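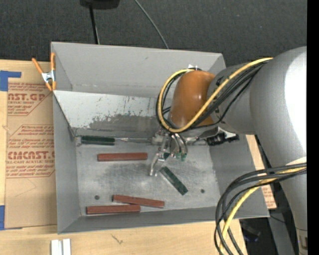
A big open-top bin on the wooden table, with three reddish-brown bars and one dark green one on its floor.

About Brurora

Welcome, and thank you for stopping by! Brurora makes open-top sheet-metal bins for workshops, packing rooms, school shops, potting sheds and anywhere else that small, heavy or awkward things need a place to be put down. We make them in a long brick building on Rao Street in Listov, and we have been at it long enough that people in town call the place "the bin shop," even though the sign by the door says something grander.

The company began with Mohandas Shetty and a kitchen drawer. He was repairing door hardware at home in those days, and every evening he'd sweep the day's hinges and plates and offcuts into that drawer, and every morning he'd spend a good twenty minutes digging them out again. So he folded himself a bin. It was a little crooked (we still have it, and it is more than a little crooked), but it had a flat floor, straight sides and a top he could get both arms into. A neighbor asked for one, then the neighbor's brother-in-law asked for four, and by the following January Mohandas had given up on door hardware altogether.

Our main bin is called the Stillus. It has changed less over the years than you might expect. We've moved the folds, we've fussed with the corners, and there was one season when we tried a lid, which our customers very politely took off and never put back on. An open top is what people like. You can look in from across the room and see what's there, and you can drop a thing in without stopping to think about it.

A word about scuffs, because new customers do sometimes write to us about them. A metal floor gets marked. Slide a few bars across it every day and it turns cloudy in some places and shiny in others, and after a while no two bins look alike. We think that is rather handsome -- but if you like things neat, a soft cloth and a bit of patience will even it out somewhat. Please don't use steel wool. Mohandas will ask you about it, and he will look sad.

We're a small shop and we like it that way. Last year we made 3,624 bins of all sizes, and 1,095 of those went to people who already owned at least one of ours. Some 200 schools in the region now use them in their shop rooms, mostly for sorting and clearing up at the end of class, and we're especially fond of those orders since the teachers send back such wonderfully detailed notes. (One asked whether we could make a bin that hums when it's full. We are not working on that, but we did talk about it over lunch for most of a week.)

If you'd like to visit, you'd be very welcome. The front room has a table where you can try the bins out with whatever you brought along, and we do encourage you to bring something! It's much easier to choose a size when you can see your own things lying flat on the floor of it, with space between them for your fingers. People nearly always guess too small. If your pieces have to be stacked to fit, go up a size, or take two bins and split the pieces by color or by kind, the way we do on our own benches.

We also mend what we sell. A bent rim, a corner that has opened up, a floor that rocks on the table -- bring it in or send it over and we'll see what can be done. There have been 364 bins through the repair bench so far, and nearly every one went home again. There is a small charge for the work and no charge at all for the conversation, which can run long if Mohandas is at the counter.

Orders, repairs and general questions all go to the same desk, so any way you reach us is fine. Tell us what you want to put in the bin and how many people will be reaching into it, and we'll write back with a size and a price, usually by the next morning.

Page last updated 2023-04-15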